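Packaging and Hand Tools: Gallery

Trirbridge keeps its packing samples on the first floor of the Priedītis building, on the shelves next to the stairs. The pages below cover February. Most of the items are small, and most of them came to us from customers who wanted to know how a package opens, closes or holds up on a shelf. Text is by Tõnu Lūse. Captions were checked by Gediminas Lūse.

Clear bags
Thin clear bags crinkle as soon as they are handled, and the creases stay in. They also throw back a lot of light, so printing on them can be hard to read from the front. We look at them over a dark tabletop with a black curtain behind.

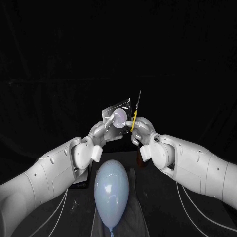 Bags of this type are stored upright in the second drawer, sorted by width. Flat ones go at the front. Anything with a round insert goes at the back so the insert does not mark the bag next to it.

Pointed tools
A thin shaft with a fine tip is good for lifting an edge or starting a small hole. The yellow handles are easy to find on a dark table, and we have kept to that color. Put the cap back on the tip before the tool goes in the tray.

Grurkex boxes
The Grurkex boxes come in lots of 1000 and are delivered folded. Three sizes are in use. The middle size has a tab that tears if it is opened more than a few times, and we have asked for a heavier board.

Zostik labels
Zostik sent 16 label sheets this month. The matte ones peel cleanly from plastic. The glossy ones leave some glue behind, which comes off with warm water and a cloth.

Samples can be borrowed for 70 days. Write the shelf number on the card at the desk and leave the card in the box.

Page updated 27 February 2026.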